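Why Did the Robot Put the Pot in the Sink?

Meet Skastus. Skastus is a kitchen robot, and it was supposed to be good at putting things away. It had practiced 234 times. On try number 117, it opened its gripper over a sink and dropped a soup pot in with a tremendous clang. Then it reported that the job was done.

Skastus was very pleased. Shirley Zacharias, who was standing next to it, was not. She had soup on her socks.

What went wrong?

A robot has no idea what a cupboard is. It has numbers. One of those numbers says how high to reach, and Skastus had the wrong one. Someone had bumped its head camera while cleaning, and the camera now tilted a tiny bit too far down. Your glasses do the same thing when they slide down your nose, except that you notice.

So Skastus looked at the cupboard under the sink and worked out that it was higher up than it was. What's higher up than the cupboard under the sink? Yes. The sink.

Why didn't it stop?

It had a rule for stopping: if you hit something hard, quit. But dropping a pot into a sink doesn't count as hitting something. Emilian Pop wrote that rule. He has since written a longer one.

How do you teach it properly?

You show it. A person does the chore while wearing a sensor on each wrist, and the robot learns from how the hands move. Cupboards under sinks are tricky, with doors that swing out and pots that hide in the back corner.
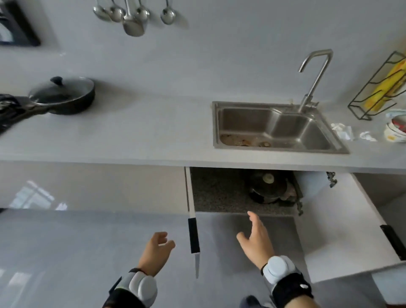 What changed?

Skastus now checks its camera every morning by looking at a black and white square on the wall. If the square seems to be in the wrong place, the robot won't move until a grown-up fixes it. It refused to work for 16 mornings in May. Shirley bought new socks anyway.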